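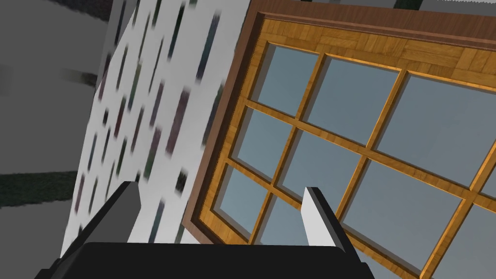
Gralar Kitchen Set: read this before you train on it

Gralar is 743 simulated episodes of a two-fingered gripper working in a rendered kitchen. Maintained by Eleri Gape and Jayson Buenaventura. Last revised 21 June 2019.

What it is for

Testing whether a policy can find, reach and grasp ordinary household things. If you want evidence that robots can do the washing-up, look elsewhere. We have none.

What is in it

Wrist-view frames and joint states. Of the episodes, 600 are for training and the rest are held out. The wrist rolls freely, so the room is often tilted or fully inverted. We do not correct for this.

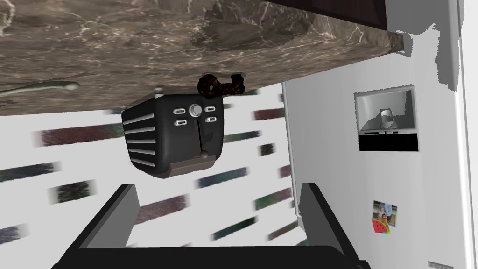 Wrist view, inverted: toaster on the marble worktop, fridge to the right.

Known problems

- Success means the gripper closed on the target. It says nothing about toast.
- Glass is flat grey-blue with no reflections of objects. Real windows will be harder.
- Some wall patterns blur in places.
- Our best baseline managed 8 tasks in the simulator. On the bench at Clestent it managed 4, and Marilou Lacson thinks we were generous with one of those.

Please report held-out scores separately. We will not link to results that merge them.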